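How does a grain harvester work?
By Florante Navarro

Do you like bread, noodles or porridge? They all are made from grain. Grain grows on the top of a plant, in a part which is called the head. Somebody must cut the plant and take the grain out of it. In old times people made this work with their hands, and it was very slow. Today the farmer drives a big machine, the harvester.

The harvester makes 3 jobs while it is moving through the paddock.

First job: cutting. At the front there is a wide part with a long row of sharp blades. It cuts the stalks, and a turning reel pushes them inside.

Second job: threshing. This word means to rub and beat the heads until the grain falls out. Inside the machine a heavy drum is spinning very fast and does it.

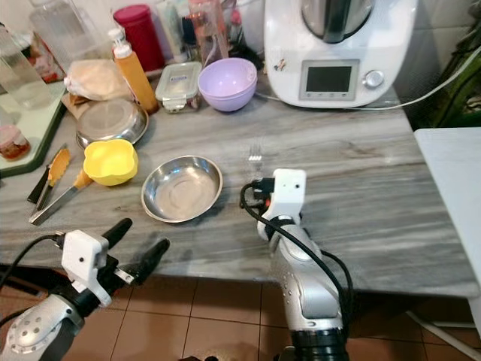

A round steel bowl and a fork.

Third job: cleaning. The grain is still mixed with small dry pieces, the chaff. A fan blows air through sieves. Chaff is light, so it flies away. Grain is heavier and falls down through the holes. Then it is carried up to the tank. The straw goes out at the back.

When the tank is full, a long pipe swings to the side and the grain pours into a bin on wheels. A tractor pulls this bin, and on many farms it can drive beside the harvester, so the harvester does not need to stop.

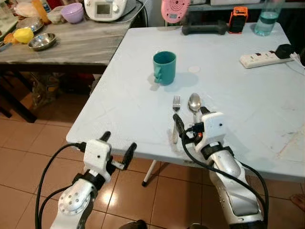

Dustdale, 4 June 2020

In our district the wheat is sown in autumn. By September it is tall and green, but it is too early for harvesting. The farmers wait until the plants are yellow and the grain is hard and dry. Wet grain can go mouldy in the silo.

New words
Chaff: the dry skin around the grain
Paddock: a field on a farm
Sieve: a flat sheet with many holes
Silo: a tall store for grain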